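How to write a screener that finds the right people for your focus group

Most of the trouble we see in a research session can be traced back to the screener, which is a shame, as it's usually the bit that gets written last, late on in the day, with half a sandwich in one hand. I've written a great many of them at Culthorpe over the years (some of them dreadful!) and this is the method I've settled into.
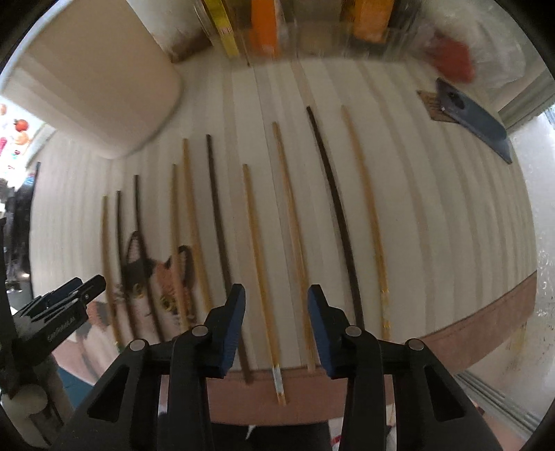
Step 1: Write down who you want, in one sentence

Before you go anywhere near a question, try to finish this line: "We want to talk to people who..." If you need more than one sentence you may well have two groups on your hands, and that's fine, but it's much nicer to find out now than on the evening itself. For the Ridgeway project our sentence was "people who have switched their home broadband in the last year and made the choice themselves". Everything else followed from that.

Pin the sentence up somewhere, or paste it at the top of your document. You'll be tempted to wander off it.

Step 2: Sort your must-haves from your nice-to-haves

Make two lists. Must-haves are the things that rule a person out if they don't fit. Nice-to-haves are the mix you'd like in the room, such as a spread of ages or a few people from outside the city. Be strict with the first list. Every must-have you add makes your recruiter's job harder and your costs higher, and I've seen a client ask for so many at once that out of 300 people contacted only 16 could be invited.

Step 3: Put the knock-out questions first

If somebody is going to be ruled out, let them go in the first minute. It's kinder to them and cheaper for you. The usual order goes like this:

Do they, or anyone close to them, work in research, marketing, the press or the industry you're studying?
Have they been to a group or interview in the past six months?
Do they do, buy or use the thing you want to talk about?

After those you can get on to the finer points, and leave age, household and so on until the end, when people have warmed up a bit.

Step 4: Hide the right answer

People like to be helpful, and they also like being paid for an evening's chat, so they will guess what you're after if you let them. "Do you buy oat milk?" gives the game away at once. "Which of these have you bought in the last month?" followed by a decent long list does not. I like to slip a made-up brand in there too. We used the name Neltanano for a while, and you'd be surprised how many people had bought it twice.

Step 5: Add one question that gets them talking

Ask something open with no wrong answer, along the lines of "If you could change one thing about your kitchen, what would it be and why?" You aren't judging the idea. You're listening for somebody who can manage a couple of sentences without being coaxed. Ask your recruiter to write the reply down word for word, and read them all yourself before you confirm anybody.

Step 6: Read it aloud and time it

Do this with a colleague who hasn't seen it before. Anything over ten minutes on the phone is too long, and 18 questions is my own upper limit, though I'd sooner have fewer. You'll hear the clumsy ones straight away. Mark them, fix them, and read it through again.

Step 7: Send it with clear notes

Give your recruiter the quotas in a simple table, along with the dates, the fee and the address of the studio. Say which answers close the interview. If there's a bit of give in any of the quotas, say that too, and leave a number they can ring on a Saturday, which is when a lot of the calling gets done.

We keep our blank screener in Irkex with the standard wording already filled in. If you're booking a studio with us, just ask for a copy when you send over your dates.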